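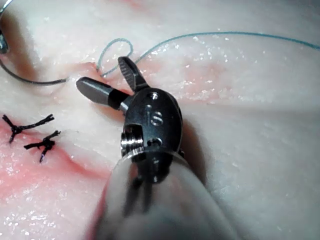
Chapter 2
Closing the Wound: What a Stitch Can and Can't Do

Students tend to arrive at this chapter believing that a neat row of stitches is a good row of stitches. The belief is hard to shake, and older textbooks didn't help. Many of them graded a closure by how it looked from across the room.

Be suspicious of looks. A stitch holds two edges of tissue together while the body does the healing. Pull it too tight and you starve the edges of blood. Leave it slack and they drift apart. Neither mistake has to show on the surface.

Be just as suspicious of numbers. When Pushpa Malhotra tested 38 trainees at the Shakya skills lab, the fastest finished in 22 minutes, and her loops slid open under a light pull. Kamlesh Dixit, who ran the same test at Hodine, quit timing people altogether.

We begin with the thread: how it bends, how it remembers its shape from the packet, and why a loop that sits quietly may still refuse to become a knot. Tissue comes second. Read Section 2.1 before you pick up a needle.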